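Suruletti 卓上天板 ホワイト レビュー(半年使った)

去年の12月に買ったやつ。ずっと書こうと思っててやっと。急いで書くので読みにくかったらすまん。

先に結論。買ってよかった。ただし脚と一緒に買うな。天板だけ買え。以上。

で終わると怒られるのでちゃんと書く。

そもそも何かというと、机の上に置く机の板。天板単体で売ってて、手持ちの作業机に重ねてもいいし、別売の脚をつければ普通に机になる。うちは前者。下の机はFlolholmの古いやつで、塗装が剥げてて紙を置くとボールペンが凹みに落ちる。もう限界だった。買い替えると搬出が面倒。エレベーターなし。なので板を重ねるという貧乏くさい解決。

値段は送料込みで2,596円。安い。安すぎてちょっと疑った。届くまで11日。これは遅い。発送メールが来てからが長くて、途中で問い合わせたら自動返信だけ来た。到着後に「発送準備中です」のメールが来たのは何だったのか。

梱包。段ボール一枚に角あて。角あてはちゃんとしてた。箱の側面に靴跡みたいなのがついてたけど中身は無事。緩衝材がほとんど入ってないので、配送の運次第だと思う。レビュー欄を見ると角欠けの報告がちらほらある。交換はしてくれるらしいが、返送用の箱は自分で取っておけとのこと。箱は捨てるな。

表面の話。白。つるつるではなく、ほんの少しだけざらっとしてる。マウスは直置きで動く。光学式なら問題なし。紙に字を書くときは下敷きいらない。細いペン先でもひっかからない。個人的にここが一番ありがたい。前の机だと履歴書の清書ができなかった。

反射は少なめ。上にデスクライトがあるけど、まぶしくて作業できないということはない。真昼に窓際に置くとさすがに白くてつらい。カーテンで解決。

汚れ。白なので当然目立つ。消しゴムのかす、コーヒー、あと何だかわからない指のあと。コーヒーはすぐ拭けば落ちる。一晩おくと輪が残る。中性洗剤とぬるま湯でだいたい消えた。赤のボールペンはだめ。アルコールで伸びて被害が広がった。今もうっすらピンク。ここは自分が悪い。

メラミンスポンジは使わないほうがいい。説明書にも書いてある。使った。そこだけざらつきがなくなって、斜めから見ると四角くてかってる。説明書は先に読みましょう。

熱。マグカップくらいなら平気。鍋は知らない。はんだごては怖いので別の耐熱マットを敷いてる。説明書には耐熱温度の記載なし。サポートに聞いたら「高温のものは避けてください」だけ。その高温が何度か聞いてるんだが。

傷。カッターは当然だめ。直に切ると線が入る。細かい傷は半年でそこそこ増えた。白地だと傷そのものより、傷に入った汚れが見える感じ。歯ブラシでこするとまし。気になる人は最初からカッターマット併用で。

反り。これ心配してる人多いと思う。梅雨はまだ越してないので断言できないけど、冬の暖房の部屋では反らなかった。定規を当てて真ん中にすき間なし。ただし重いものを片側だけに置きっぱなしはやめたほうがいいと思う。想像だけど。

滑り。下の机に重ねただけだと動く。肘をつくたびに少しずつ奥へ行く。で、夕方には壁についてる。すべり止めシートを4か所に挟んで解決。100均のでいい。付属の両面テープは粘着が強すぎて、試しに一枚はったら下の机の塗装ごと剥がれた。もともと剥げてたからいいけど、いい机に使う人は絶対はらないこと。

脚について。友人のYamuna Achariが脚つきのセットを買ってて、組み立てを手伝った。ねじ穴がずれてる。一本だけどうやっても斜めに入る。30分格闘して、結局ドリルで穴を広げた。立つには立つけど、キーボードを打つと揺れる。モニターも揺れる。脚セットはおすすめしない。脚だけTunddaleのにしたら安定したと後から聞いた。ねじの規格は合うらしい。ただ自分で試してないので自己責任で。

他との比較。Hutsuliakの天板も店で触ってきた。あっちは厚みがあって高級感は上。値段も倍以上。角の処理はHutsuliakのほうがきれい。Surulettiは裏側の角がちょっとちくちくする。紙やすりで軽くなでれば終わるけど、最初に素手でつかんで痛かった。毎日8時間むかう人で、予算があるなら向こうでいいと思う。自分は帰宅後に2時間とかなので、こっちで充分。

重さはひとりで持てるくらい。壁に立てかけて保管もできる。食卓に使いたいときは外してクローゼットの横に立ててる。この使い方をするなら取っ手か穴が欲しかった。持つところがなくて、運ぶたびに指がつる。

色。「ホワイト」としか書いてないけど、真っ白ではない気がする。昼と夜で見え方がちがう。蛍光灯だと青っぽく、電球色だと普通にクリーム。商品撮影してる人は気にするかも。先に買った人のレビューで「写真の背景にしたら補正が面倒」というのがあって、なるほどと思った。自分はそこまでシビアじゃない。グレー版もあるけど在庫なしがずっと続いてる。入荷通知を登録したまま音沙汰なし。

音。地味に大事。ペンを置いたときの音が高い。コツコツ鳴る。夜中に部品を並べたりすると響く。下にすべり止めを入れたらましになった。マンションで夜作業する人は、角だけでなく全面に敷くやつがいいかも。

白い面で助かるのは小物が見つかること。黒いねじ、細い配線、切れ端。木目の机だと消える。白だとすぐ見える。逆に透明なものは微妙。フィルムの切れ端とかは行方不明になりやすい。 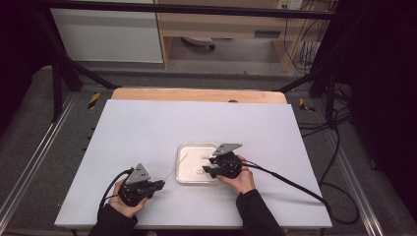
Tamara Vakulenkoさんからはコメント欄で、うちのは二か月で角の白い皮がめくれてきた、とのこと。水拭きのあと乾拭きしないのがまずかったかも、とも。角の小口から水を吸うらしく、透明のマニキュアを塗ってとめてるそうです。賢い。うちはまだめくれてないけど、さっそく真似した。匂いがきついので換気すること。窓開けてやれ。

小口の話が出たのでついでに。側面は白いテープみたいなのが貼ってあるタイプで、左手前の継ぎ目がうちのも少し浮いてる。爪がひっかかる。木工用ボンドを爪楊枝で入れてマスキングテープでおさえて一晩。直った。腕が当たる場所に継ぎ目が来ないよう、置く前に向きを確認するといい。最初気づかず、セーターの袖が毎日ひっかかってた。

モニターアームは未検証。締めつけ跡が残りそうなのと、板二枚重ねだと厚みが合わない可能性あり。クランプライトは問題なくついてる。跡はまだ外してないのでわからん。

保証は一年。登録はがきが入ってたけど、切手が必要なタイプ。まだ出してない。書いてて思いだした。出します。

良い点
安い。書きやすい。小物が見つけやすい。角あてがちゃんとしてる。

悪い点
納期。両面テープ。裏の角。赤ペン。持つところがない。サポートの返事が薄い。

星は4つ。脚つきセットなら2つ。

追記
質問があったので。サイズの特注は受けてないそうです。自分で切った人のブログは見たけど、切り口がぼろぼろになってたのでやるなら細かい刃で。あと奥行きが下の机より長くなる人は、手前じゃなくて奥に出すこと。手前に出して肘をついたら板がはねて、お茶を全部こぼした。キーボードひとつ死にました。

グレーの入荷れんらくが来たらまた書きます。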